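Ticket 2759
Subject: Plate creeping on table, red specks by the pot
Area: Activity room, Clenstead
Opened by: Hanane El Fassi
Assigned to: Szu-yu Siu
Opened: 12th November
Priority: Low
Status: Closed, one item carried over

Problem as reported

The paper plates on the sorting table move when a cube is put down off-centre. They don't go far, maybe the width of a finger each time, but by the end of a session the plate is well away from where it started and closer to the front edge than we want. It began after the tabletop was cleaned with the new Batberg spray. Before that we had the same plates and the same cubes and no complaints.

Second item: there are little red bits turning up on the tabletop near the black pot. They wipe off. I don't know what they come from and would like to, as the tops are nearly new and I don't want them stained.

Setup is the usual one. Black pot at the back, white paper plate toward the front, green cubes go on the plate. The table is the light wood-grain Brirkholm. 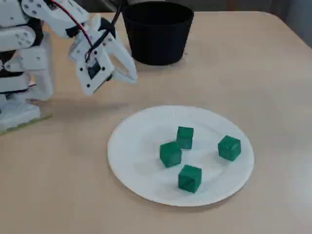

I have not moved anything else. The heating was turned up in the room at about the same time as the spray changed, if that makes a difference.

Hanane

First reply, Szu-yu Siu

Thanks. Please leave the pot where it is for now and keep using plates from the pack that is already open. I'll work through it in order and write down each result so we don't change two things at once.

Step 1. Check the table is level

Put a level on the top in both directions. Bubble was slightly off front to back. Wound the front left foot out half a turn and it came good. Tried the plate again with one cube near the rim. Still crept. So the foot needed doing anyway but it isn't the cause.

Step 2. Check the plates

We buy these from Rattanakul in cartons of 1000. Turned over a handful from the open pack and a handful from a sealed one. The open pack has been on the shelf above the radiator and several of those have a bit of a belly, so they rest on the middle and rock. The sealed ones are flat. Marked the open pack "crafts only" and moved the carton to the lower cupboard.

Step 3. Repeat with a flat plate, cubes in the middle

Two green cubes on the flat part of the plate, touching. Tapped the table and nudged the rim. Plate stayed put. Moved both cubes out onto the ribbed rim and nudged again, and it crept a little, less than with the bellied plates.

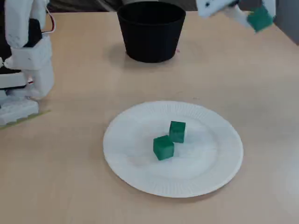 Step 4. Look at the surface

Wiped the front half of the top with plain warm water and a cloth, dried it, and left the back half as it was. The plate slid easily on the back half and dragged on the front half. The Batberg spray has a polish in it. It says so on the back of the bottle in small type. Did the whole top with water, twice, and put the bottle away with the window things.

Step 5. Red specks

One small reddish mark on the table just to the right of the base of the pot. I've left it there so Hanane can confirm it's the same as what she has been finding. Ran a white cloth around the outside of the pot and under the base and got nothing red. The pot and the green cubes can be ruled out. My guess is crayon or a crumb of eraser from the shelf, but it's only a guess.
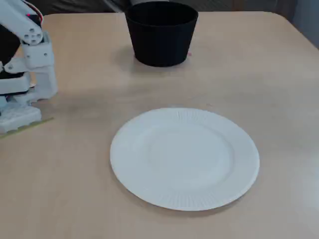

Chi-keung Tai: We had the same sliding in the other room and it was the polish there too. A damp cloth under the plate will hold it for a day or so but the paper goes soft. I'd skip that and stick with the water wipe. Our red bits were sealing wax off the parcel labels, if anyone opens post at that table.

Hanane El Fassi: Same red, yes. Post does get opened there, usually by me. I'll do it at the counter for a week and see.

Eleni Berisha asked whether we should change to the heavier plates, which come in cartons of 800. Not for this. The flat ones we have are fine on a clean top. Kuo-hua Tsao has the catalogue if she wants the price.

Closing notes

Plate: fixed. Water only on the sorting tables, plates stored flat and away from the radiator, foot adjusted.

Specks: still open, moved to its own ticket under Hanane's name.

Szu-yu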